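OK so a few people asked how the gripper comparison is going. Short thread 1/8

We're on the hand-held pair for now, one in each hand, cable down each wrist. The task is a pen and a small clear organizer, which sounds easy until you try it. 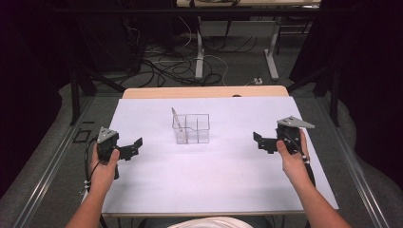
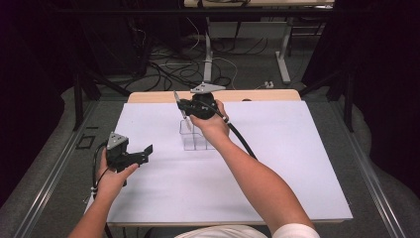 2/8 First impressions
I love the handles! The cables, less so. They tug a bit when I reach toward the far side of the table, and after an hour I notice it in my left wrist more than my right.

3/8 Clear plastic is mean. Yaqin Zhong warned me about this and I picked it anyway. Thin edges, barely any contrast against a white surface, and the wrist view loses the rim right when you want it.

4/8 So far I have 72 runs I'd keep with this pair. The goal is 200 before I swap to the Moreira jaws, then 200 more with those, so 400 total (pray for my forearms).

5/8 Jaw stiffness matters way more than I guessed. The stock ones hold a pen fine but let it swivel — and a swiveling pen does not want to go into a narrow compartment.

6/8 Khairul Chin thinks I should try softer pads before I blame the jaws. Fair. Pads are on order from Meltbridge, should be here in June.

7/8 Controller side: I went back to the old Prellomton box because the new one kept dropping one gripper's width reading. Same cables, same ports, no drops since. Still want to know why.

8/8 If you've run both jaw types on thin clear stuff, tell me what you used for padding. Replies open, I'll post the numbers when the second set is done.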